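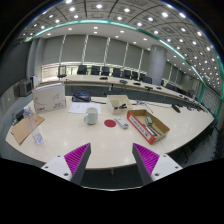 Most advice on keeping a shared meeting room in order is written by people selling organizers. I've looked after this one for Brirero long enough to distrust nearly all of it, and the questions below are the ones I keep getting from other floors and from the two firms that share our building, Wirnano and Stiltero. The short version is that a big curved table attracts small things. A mug, a remote control, a water bottle, a stapler-like tool in a little white box, a tray of pens: each one is reasonable, and together they take up the spot where somebody wants to open a folder. I don't think there's a product that fixes this. There are a few habits that help, and several popular ones that don't.

Questions are in the order they tend to arrive. Kulsoom Hashmi in the Wirnano office read an early version and disagreed with me on coasters, so her view is in there too.

## Tidying and storage

**Do we need to buy desk organizers for the conference table?**

Probably not. I've tried three kinds. The tiered one blocked people's view of each other, the one with drawers turned into a place to lose batteries, and the rotating one got spun during meetings until I took it away. An open cardboard tray does the same job for nothing. Pens lie flat in it, everyone can see what's inside, and when it gets grubby you recycle it and find another.

The objection I hear is that cardboard looks cheap. It does, a bit. If clients come in, put the tray in the cupboard for an hour.

**What should live on the table permanently?**

Less than you think. Our list is the microphones, the telephone, a tray of pens and one remote. Paper isn't on it. Neither are document boxes, although one always finds its way back.

**Why keep a stapler in the room at all?**

Because people walk out mid-meeting to find one and come back ten minutes later with a coffee. Keep it in its own small open box so it doesn't get buried under handouts. I was doubtful about giving a single tool its own box, and I still think it's slightly silly, but we've stopped replacing staplers.

**Are document boxes a good way to store meeting papers?**

They're a good way to stop looking at them. A box on the table says "to be dealt with" for the first day and after that it's furniture. If you must use one, write a month on the front. January papers still sitting there in March can go to the archive shelf or the shredder, and whoever complains gets to sort them.

**Someone told me to photograph the table after each meeting and compare. Is that worth it?**

Stiltero did this for a while. They ended up with up to 700 pictures in a shared folder and the same pile of stuff on the table. If you have the time to compare photographs you have the time to put the lids back on the markers.

**How often should the room be reset?**

Once in the evening, at 6, and a quick look before anything important. The full reset takes 15 minutes if you do it alone and longer if you have help. I have read guides that want a reset between every booking. Try getting people out of a room early and you'll see how that goes.

## Surfaces

**What do you clean a white table with?**

A damp microfiber cloth and a drop of dish soap, then a dry cloth. That's all. The sprays that promise a "protective layer" left ours streaky, and I have never been able to see what was being protected. Check what the maker of your own table says before using anything stronger.

**What about pen marks?**

Soap first. If that fails, a little rubbing alcohol on a cotton pad, tested somewhere out of sight. Melamine sponges take marks off, but they're a fine abrasive and will dull a shiny finish if you lean on them. I use them as a last resort and then regret it about half the time.

Permanent marker is its own problem. The trick where you scribble over it with a whiteboard marker and wipe does work on some surfaces. It has also left me with two stains where I had one.

**Does a wooden-topped table need different treatment?**

Less water, and wipe along the grain. Don't let a wet cloth sit on it. People ask about oiling, and my answer is to find out what finish it has first. Oil on a sealed top just sits there being sticky, and then you have sleeves to apologize to.

**Are coasters worth the bother?**

I say only if you put them where the mugs go. One lonely coaster next to a mug proves that somebody owned a coaster. Kulsoom says the color matters and that a bright red one gets used more than a gray one, because people notice it. I haven't seen any evidence for this in my own room. She has offered to lend me a set of hers and I've agreed to try them, without much hope.

What I will say for coasters is that a cold drink does more harm than a hot one, at least to paper. Condensation runs down the side of a glass and spreads under whatever is next to it.

**Can I put a sheet of cardboard down to protect the table?**

You can, and for messy jobs like opening parcels or cutting things I would. Two warnings. It hides crumbs, and if it pokes out past the edge of the table somebody will catch it with a hip and bring everything on it down with them. Push it back in or trim it. Ours has stood under many a water bottle, and I've moved it away from the edge more times than I care to remember.

## Food and drink

**Should drinks be allowed at all?**

I've worked under a ban and it was useless. People hid cups on the floor and then kicked them over. Bottles with caps are the best of it, since a capped bottle on its side is only an annoyance. Mugs are fine if they stay off the paper. They don't stay off the paper.

**Why do mugs always end up on the handouts?**

Because the handouts are flat and in front of you. Put the papers out last, after people have sat down and settled their drinks. It's a dull trick and it works better than the laminated sign we had before.

**And lunch?**

Elsewhere, please. I know. But elsewhere.

## Equipment

**The remote keeps disappearing. Should we tie it down?**

We tried a cord. It lasted a month before someone cut it so they could point the remote from the far side of the room. Velcro under the table edge was worse, because nobody could find it there. Leaving it out in plain sight has been the least bad answer. If you have more than one, put a label on the back saying what it controls. Most "lost" remotes turn out to be the other remote.

**How do you clean table microphones?**

A dry brush or a dry cloth. No spray, ever, near the openings. If something is stuck on the base, dampen the cloth very slightly and keep it well below the stem. And don't blow on them to get the dust off, especially if you aren't sure they're muted.

**Can we move the microphones out of the way when we need the space?**

Ask whoever set up the sound. Ours are spaced out along the curve of the long table, and each time they've been bunched up at one end to make room for a buffet, the next call has been all complaints. Arvo Aaltonen, who runs our calls, stuck small dots on his own floor's table to mark the places. I thought it looked fussy. I've since bought dots.

**What do we do about cables across the table?**

Run them along the back, behind the boxes and away from elbows, and use as few as possible. A thin black cable on a white surface is at least easy to see. The adhesive clips everyone recommends hold for a few weeks and then leave a square of gum. Cable sleeves are better for a bundle and pointless for a single wire. If a cable has to cross the part where people write, unplug it until it's needed.

**Do we still need a telephone in there?**

I asked the same thing and was outvoted. It gets used for calls to the front desk and for the occasional person who dials in by phone when everything else has failed. Dust it along with the rest. If yours hasn't been touched in a year, ask whether it's plugged in.

## Money and rules

**What does all of this cost?**

Very little. The room next door was fitted out by Väisänen with a matching set of trays, holders and a cable box, and the invoice came to 1110 euros. It looks lovely. It also had a dried-up banana in one of the holders when I borrowed a chair last month. My spending so far is cloths, soap, dots and a new set of pens, 21 euros in total.

**Who is responsible for tidying if several teams share the room?**

Whoever booked it last. Rotas sound fair, but the person on the rota is always away. The booking already has a name on it, so use that name. I send one polite message and, if needed, a less polite one.

**Should there be a sign?**

One, short, by the door. Ours says "Take your cups, take your papers, leave the remote." I can't claim it changes much. Cups have improved. Papers haven't.

**Our table is too big to reach the middle. Any ideas?**

With a deep curve you clean from both sides and accept a strip that only gets done when someone has long arms. A flat mop head with a fresh cloth over it reaches well enough, provided it has never been near a floor. Don't kneel on the table. I have been asked this more than once, by grown adults.

**Can I send in a question?**

Yes, leave it in the pen tray on a slip of paper. If it's about scented wipes, the answer is no.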